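Friday, May 1, 2026

Compression set, second round on the flat gaskets for the Kuusk pump housing. Carrying on from the October entries, same fixture, same spacers.

Pulled the plates out of the oven first thing and let them stand before undoing the bolts. Last time I opened them hot and the readings wandered all morning. Two batches in this set: the nitrile from Totetti and the EPDM sheet that Kokach sent as a replacement for the one with the blisters. Both nominally 75 Shore A. The nitrile checks out on the bench gauge. The EPDM reads a bit soft at one end of the sheet and I have marked that end with chalk so we don't cut test pieces from it by mistake.

Set after 231 hours is worse on the nitrile than I hoped. The pieces have kept a clear step where the plate edge sat, and the inner lip has gone shiny. No cracks under the loupe when bent round the small mandrel. EPDM came back well and most pieces are hard to tell from the unused ones by eye. Thickness readings are in the blue book, not copied here.
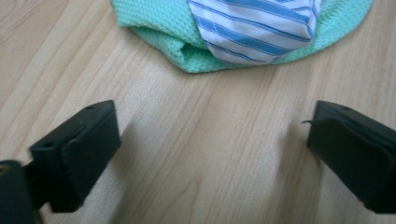
Leak rig next. Fitted one aged nitrile gasket and brought the pressure up slowly with water. Held at 600 kPa for the full soak, then started to weep at the lower left bolt when I let it down and brought it back up again. Retightened and it stopped, but that bolt was already at the right torque, so I would call that a fail for a part that is meant to be left alone. The aged EPDM one held through both cycles – no drop on the gauge that I could see.

Mārtiņš Mägi thinks the housing face is the trouble and wants it lapped before we blame the rubber. He may be right. There is a faint tool mark running across the land near that same bolt. I can catch it with a fingernail. Swapped the gasket round by half a turn and the weep stayed with the housing, which goes his way.

Fixture notes: spacer no. 2 has a burr, stoned it flat and put it back. One of the long bolts is picking up on the thread and needs replacing before the next run. The oven door seal is getting tired too, nearly through at the hinge side.

To do:
Ask Clallent whether they can lap the face or only skim it.
Cut fresh nitrile pieces from the middle of the sheet.
Repeat the leak test with a new nitrile gasket on the same housing before anything is machined.
Order bolts.

Oven is off over the weekend. Plates are on the lower shelf, empty, left apart so they don't stick.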